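Durnico School of Beauty Care, Zirnville
Course: Basic Hand and Skin Care
Handout for lesson 5: Hand cream, cuticles and dry skin in the cold months
Revised 8/12/25

Please read before the practical class. The words in capital letters are in the written test.

1. Why the skin of the hands is special

The back of the hand has thin skin with few oil glands. The palm has thick skin and no oil glands at all, but it has many sweat glands. For this reason one product does not feel the same on both sides. Clients often tell us that a cream is "too greasy", and when we ask more, they mean only the palm. Show them to put the cream on the back of one hand and rub it with the back of the other hand. The palms will get enough from what is left.

The outer layer of the skin is called the STRATUM CORNEUM. You can think of it as a wall: the cells are the bricks and the fats between them are the mortar. Soap and hot water take away part of the mortar. After this, water leaves the skin more easily, and the client feels tightness, then roughness, and later small cracks, mostly over the knuckles.

2. Three groups of ingredients

HUMECTANTS hold water. Glycerin is the most common and one of the cheapest. Urea is also in this group, and at higher strength it softens thick skin. Urea can sting on cracked skin, so always look at the knuckles first.

EMOLLIENTS make the surface smooth. They fill the small spaces between the cells. Many plant oils and esters belong here, also squalane and shea butter (shea butter is partly in the next group too).

OCCLUSIVES slow down the loss of water. Petrolatum is the strongest one we use in class. Beeswax and lanolin are weaker but many clients like the feeling better. Ask about wool allergy before you use lanolin.

A good winter hand cream has something from each group. When you read a label, remember that the ingredients are written from the largest amount to the smallest, but under one percent the order is free. So a nice plant extract at the end of a long list tells you very little.

3. Day cream and night cream

In last year's course I taught this part too quickly, and several students mixed it up, so I go slower now.

In the day the client touches paper, phones, door handles, food. She needs a light cream which goes in fast, and she needs it often, best after every washing. At night she can use a heavy one, and cotton gloves over it if she can sleep with them. I personally can not, I take them off without waking up. In that case wear the gloves for 20 minutes in the evening, for example during a film. The result is not as strong but it is much better than a jar which stays closed.

The school uses Rovura hand cream for the day treatment and El Ouafi balm for the night demonstration. You do not need to buy these. Any cream with glycerin near the top of the list will do for your home practice.

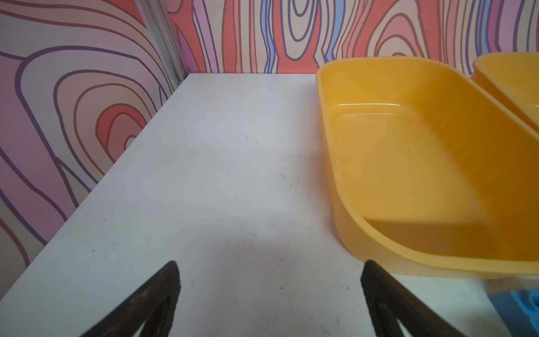

4. Cuticles

Students mix up two things here, so please learn the difference. The EPONYCHIUM is the living fold of skin at the base of the nail. The CUTICLE is the thin, dead, almost clear layer which sticks to the nail plate. We remove only the cuticle. We do not cut the eponychium. It closes the space under the skin, and when it is cut, bacteria and yeast can enter.

Order of work:

Sanitize your own hands, then the client's hands.
Put one drop of cuticle softener on each nail. Follow the time on the bottle.
Push back gently with a wooden stick, flat, with small circles. No pressure on the nail root.
Lift the dead layer from the plate. If it does not come, leave it for next time.
Wash off the rest of the softener. It is alkaline and it keeps working if you forget it.
Finish with one drop of oil per nail and massage it in.

Jojoba oil is a good choice because it is light and does not become rancid quickly. Olive oil from the kitchen is also acceptable at home — tell this to clients with a small budget.

5. Washing and sanitizing

Lukewarm water is enough. Hot water does not clean the hands better and it dries them more. Pat with the towel, do not rub, and leave the skin a little damp for the cream.

Alcohol gel for hands normally has over 66 percent alcohol in the brands we keep in the classroom, and for tools that are not metal we use 70 percent isopropyl alcohol. Many students are surprised that the gel with glycerin is often kinder to the skin than repeated washing with soap. It burns on cracks, yes, but the burning shows you that the cracks were there before. On visibly dirty hands the gel does not work well, there you need soap.

6. When we do not treat

Open cracks with bleeding, yellow crusts, blisters, strong redness with heat, or a nail which is lifting and green or dark below. Be polite and calm, do not name any disease, and advise the client to see a doctor. Write it on the client card. A rash only under a ring is often from soap which stays there, but it can also be a nickel allergy, so also here we do not guess aloud.

7. Homework

Choose 2 hand creams, from your home or from a shop. Copy the first part of each ingredient list and mark every word with H, E or O. If you can not find a word, put a question mark, we will look at these together.

Use one of the creams on your left hand only until the next class and write down how both hands feel in the evening. Bring a towel, a wooden stick and short nails without polish. The exam on this part is in April, together with lesson 6 (filing and shapes).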